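Drallutari Household Reuse Project
Progress report to the Rikthorpe Fund, second period

1. What the grant is for

The grant pays for the collection, sorting and reissue of kitchen and storage goods to households moving into unfurnished lets in Vasimow. This report covers the work done since our first report and sets out what is left to do before the grant closes at the end of May.

2. Goods received and issued

We took in 955 items in this period. Most were kitchen goods: pans, plates, mugs, cutlery, storage tubs, bowls and baskets. Bedding was lower than we had planned for, as the autumn collection at Hjaltested did not go ahead. It has been moved to April and the hall is booked.

Roughly 90 households received a starter box. The content of the box has changed a little. We took out the tea towels, which many people already had, and put in a mixing bowl and a basket. Feedback slips show that the basket is used for all sorts of things, from vegetables to washing things kept under the sink. A few people asked for a second one.

Items we could not pass on went to the council recycling site. These were mainly cracked plastics and non-stick pans with worn coatings. We now check for both at the door, and the amount we have to carry away has gone down as a result.

3. Storage

The two shelving units agreed in the last report are up and in use. Glass and china go on the bottom shelves, plastics higher up. We had hoped to fit a third unit along the back wall but the radiator is in the way, and the landlord does not want it moved. The money set aside for that unit (see section 5) has not been spent.

4. Sorting bowls and baskets

Plasticware used to be stacked as it came in, with bowls inside baskets and small pieces inside large ones. It saved space but slowed down the packing, as a stack had to be taken apart to find one piece. Since the new year we have laid each batch out on the white table first, so that shapes and sizes can be compared before anything is shelved.

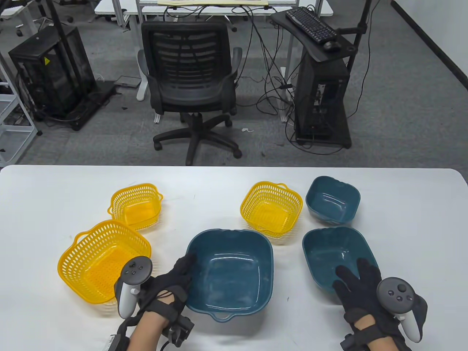

Bowls are now kept with bowls and baskets with baskets, largest at the bottom. Square pieces are stacked separately from round ones, which tend to jam inside them. Colour is not used for sorting, but where a household is getting more than one piece we try to give them the same colour if the stock allows it.

The baskets need more cleaning than the bowls. Dirt collects in the holes and a cloth will not shift it, so they are soaked and brushed. We have added a stiff brush and a deep tub to the cleaning list.

5. Spending

Spending is within budget on all lines except van hire, which is over by two days' hire. We ask the Fund to agree to move the unspent shelving money to van hire to cover this and the April collection.

6. Next period

- Run the Hjaltested collection, with bedding as the priority.
- Print a new packing list showing the changed box.
- Ask households for feedback at six weeks as well as at two.
- Agree with the landlord what happens to the shelving when the grant ends.

Last updated: 2025-03-01

Related items
First progress report to the Rikthorpe Fund
Starter box packing list
What we can and cannot accept
Hjaltested collection: notes for donors
Van hire and mileage form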